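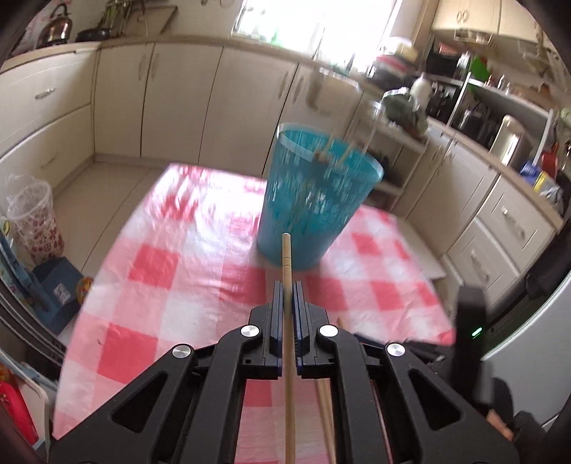 Dirkdale Children's Museum, Food and Table Department

Chopsticks: How Two Sticks Became a Tool

If you eat with a fork, you may not think much about it. A person who grew up with chopsticks doesn't think much about them either. Both are tools, and both take practice when you are small.

Chopsticks are very old. The first ones were made in China more than 3,000 years ago. Some of the oldest that have been found were made of bronze. People who study them think they were used for cooking, to reach into hot water or oil and lift things out. Using them at the table came later.

Why did people start eating with them? One idea has to do with fuel. Firewood was hard to get in some places, and small pieces of food cook faster than big ones. If the meat and vegetables are already cut up before they get to you, you don't need a knife at the table.

From China, chopsticks spread to Korea, Japan and Vietnam, and each place has its own style. Chinese chopsticks are often long, with blunt ends. Japanese ones are usually shorter and come to a point. In Korea many people use metal chopsticks, along with a spoon for rice and soup.

What are they made of?

Wood and bamboo are the most common. Plastic and metal are easy to wash. Long ago, rich families sometimes had chopsticks made of silver or ivory. Wooden chopsticks may be left plain, painted, coated with lacquer, or marked with rings near the top.
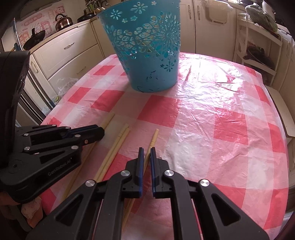 Some wooden chopsticks are made to be used once and then thrown away. These often come joined at one end, and you snap them apart. Billions of pairs are used every year, and that takes a lot of trees. Many people now carry their own pair in a small case and wash it after lunch.

How to hold them

1. Rest the first stick in the crook of your thumb and let it sit on your ring finger. This one does not move.
2. Hold the second stick like a pencil, with your thumb, pointer finger and middle finger.
3. Move the top stick up and down. The tips should meet.

Start with something big and soft, like a piece of bread. Peas are hard. Leave them for later.

Table manners

Don't stand your chopsticks straight up in a bowl of rice. In China and Japan this looks like something done at funerals. Don't point at people with them. In Japan, you should not pass food from your chopsticks to another person's.

Words to know

Bronze: a metal made by mixing copper and tin.
Lacquer: a hard, shiny coating. One kind is made from tree sap.
Bamboo: a tall grass with a hard, hollow stem.

The museum's chopstick drawers are on the second floor, next to the spoons. Page written by Booker Crenshaw.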